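Sorting Service Medals of the Fliridberg Fire Brigade
Student project report, spring term 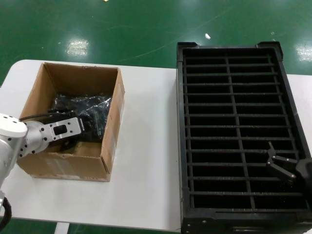

Viorica Mujić objected at the first review that ribbon width alone could not separate the two strikings, and the method was changed. We measured 77 medals from the Ivanov bequest. Planchet diameter fell into two groups — 16 pieces had a raised rim and a soldered loop, the rest a flat rim and a cast loop. Of the raised-rim group, 13 carry the Skundinier maker's mark on the reverse. Weights will be taken in June.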